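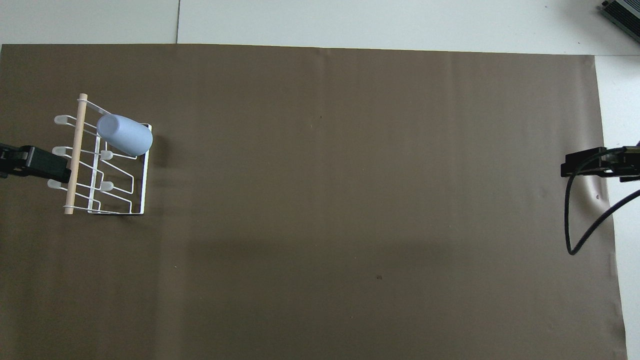 White wire dish rack with wooden dowel, on brown paper.

Vilia dish rack: frequently asked questions

What is the rack for?
The Vilia is a countertop rack for cups, glasses and small plates. It isn't intended for pans or cast iron.

Which way round do the cups go?
Upside down, supported by the angled wires. Leave a gap between neighbours so that air can reach the inside.

How much weight will it hold?
Up to 2 kg, spread along the frame. Heavy mugs should go low down, near the base.

Can the dowel be washed?
Wipe it with a damp cloth and dry it straight away. Do not soak it or put it in the dishwasher. If the surface turns rough, rub it lightly with 400 grit paper along the grain and apply a food-safe oil. Leave for 16 hours before use.

And the wire frame?
Hand wash in water no hotter than 45 °C. Scouring pads will scratch the white coating, and the steel may rust where it is exposed. Small chips can be sealed with Zalutine touch-up coating.

A cap has come off. Is the rack still usable?
Yes, but the bare wire end may mark glassware. Dry the wire and push the cap back on by hand. Glue is not needed. Replacement caps are sold singly.

Does the rack need a tray?
It has no tray of its own. Water drains directly on to the surface below, so use a mat or stand the rack on the draining board. Paper is suitable only for dry items.

Who deals with spare parts?
Write to Dalia Vītola at the parts desk, stating the part required and the month of purchase.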